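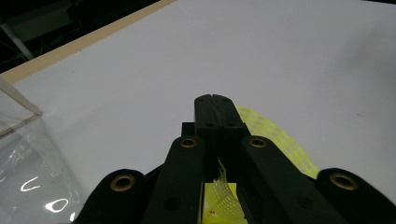
Yellow mesh netting held in the jaws of the hand gripper, with a clear plastic container to the left.

How to run a gripper trial on your packing bench without fooling yourself

By Annag Guthrie

Sooner or later someone will offer to automate your netting bench. At Wandia the offer came in July, with a slide saying the arm would "free up" the packers. Free them up for what, the slide left out. I have sat through enough of these to want a method, so here is ours.

The first stage uses no robot. Your packers do the job with a hand-held gripper, the recordings go off for training, and an arm is supposed to learn from them. So the people whose work is being copied are also the ones doing the copying. Start there.

Step 1. Get the terms in writing
Before anyone picks up the tool, ask who keeps the recordings, whether they can be used to judge a person's speed, and what happens to the job if the trial goes well. Our first draft was silent on all three. Nadja Camenzind sent it back twice.

Step 2. Take your own baseline
Time the work by hand over full shifts, including tangles and dropped pieces. Ours came to 1838 pieces for the bench on an ordinary day. The supplier had assumed 3000, a figure I have never seen on any bench, and the savings were worked out from that.

Step 3. Choose the awkward material
Mesh is a good test. It bunches, it springs open, and its strands can catch on anything. If the demonstration only uses stiff card, ask for netting. Use the same table and containers you use every day.

Step 4. Pay for the slow hours
Picking up mesh with two jaws is slower than fingers. Take anyone using the gripper off piece rate for the session and keep turns to 18 minutes, then swap. Wrists complain before people do.

Step 5. Write down every rescue
Once an arm is running, log each time a person steps in to free a snag or straighten a piece. Suppliers tend to leave these out of the success rate. If one packer has to stand beside the machine all day, that is a job, and a duller one than before. Put a wage against it.

Step 6. Let the bench read the results first
Show the packers the log before the managers get the summary. They will spot the missing stoppages.

We are still at step 4. The arm may turn out to be useful on the late shift, which is hard to staff, and I would be glad of that. I would want to see the rescue log before signing anything.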